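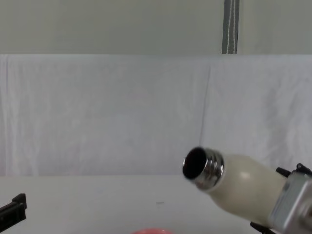 Furnine insulated bottles: care and service questions

How long does a new bottle take to lose its factory odor?
Fill with warm water and one spoonful of baking soda, leave overnight with the lid off, then rinse twice.

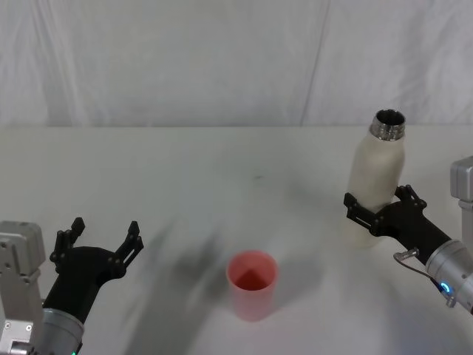 What is the maximum fill temperature?
176 °F for the Dunleavy lid. The Nukari lid has no upper limit below boiling.

Can I use the dishwasher?
Lids only, top rack. Heat weakens the vacuum seal in the body.
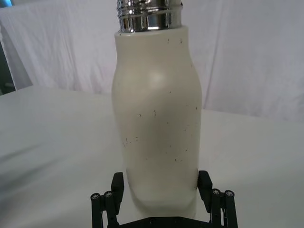 Drying cycles above 80 °C also shrink the lid gasket, and a shrunken gasket is not covered.

How often should the gasket be replaced?
Every 6 months with daily use. Order by lid name.

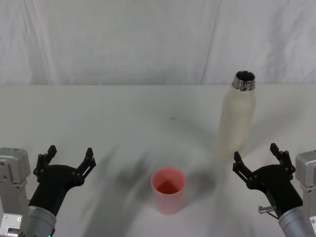
Service and parts

Where are repairs handled?
At the Turby service desk. Include the order number and remove all liquid before shipping.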